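Lerus Refits the Gripper Pair at Table 5 After Winter Stop

Posted 14 January 2022

The robotics workshop at Lerus has put one of its hand-held gripper stations back in service this week, after a stop that began in December. The station, which the staff call simply Table 5, is used for recording how a person handles soft and light objects with two grippers, one in each hand. It was closed when the left gripper began to lose its zero position during work.

Shahzad Tarar, who looks after the stations, explained that the fault was small but difficult to find. The operator closes the gripper, the software reads it as closed, and everything looks fine. After many openings and closings, the reading starts to move. The fingers are fully shut, but the screen says there is still a gap of 2 millimeters between them.

"For a hard object you can live with it for one afternoon," Tarar said. "For a bag you cannot. The bag has almost no thickness, so if the number is wrong by this much, the recording tells you that the hand is holding nothing."

At first the team suspected the cable. The cables at the station are moved all day by the wrists of the operators, and a tired cable is the most common reason for a call to Tarar's bench. He exchanged it for a new one from the Stustine stock and the reading was stable for a morning. Then it moved again. The next suspect was the position sensor, and this was also changed with no result.

The real cause was found only when the gripper was opened completely. A small set screw which fixes the sensor magnet to its shaft had become loose, and the magnet could turn a little on its own. The screw had been mounted without thread lock. Tarar cleaned the thread, put in a new screw with a drop of medium-strength compound, and left the unit on the shelf overnight. He then did the same on the right gripper, although this one had shown no problem.

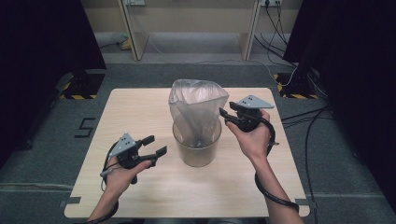 Both grippers at Table 5, with a plastic bag in a frosted cup between them.

The bag and the cup belong to the check that every station must pass before it is given back to the operators. The check was written by Vakura, the group that plans the recording tasks, and it is deliberately boring. First the two grippers are closed on nothing, and the reading must be zero. Then they are closed on a metal block of known width. After this comes a long series of openings and closings without any object, and then the zero is read again. Only when these steps are good does the operator go on to soft things.

At Table 5 the long series was set to 507 cycles, an odd number which comes from an old test sheet and was never rounded. After the last cycle, both grippers showed the same zero as in the beginning. The block was also measured correctly on both sides.

The repair gave a reason to look at the rest of the station as well. The plate on top of each gripper was checked for straightness, because even a slightly bent plate changes the angle between the gripper and everything that is attached to it. Both were good. The pads of the fingers were wiped with alcohol and inspected for cuts. One pair was worn on the inner edge and was replaced.

The cable routing has also been discussed, and here not everybody agrees. Some operators want the cable to leave the gripper at the back and follow the forearm, with a soft strap near the elbow. Others say that the strap pulls when they reach forward, and they prefer a free loop at the wrist. Rusnák, the company that made the handles, recommends a loop but gives no length for it. For now each operator can choose, and Tarar asks only that the connector does not carry the weight of the cable.

A change has been made to the service plan too. Until now the grippers were opened only when something was wrong. From this month the magnet screw will be inspected every 2 weeks, together with the pads, and the result will be written on the card that is kept with the station. The inspection takes up to 20 minutes for one pair — less if the cover screws are not damaged.

The other stations use grippers from the same delivery, so their screws will be treated in the same way. They will be taken out of service one by one, in the evening, and the recording schedule should stay as it is. Operators who see a gap reading on a closed gripper are asked to stop, write down the number from the screen, and bring the unit to the bench without setting a new zero first.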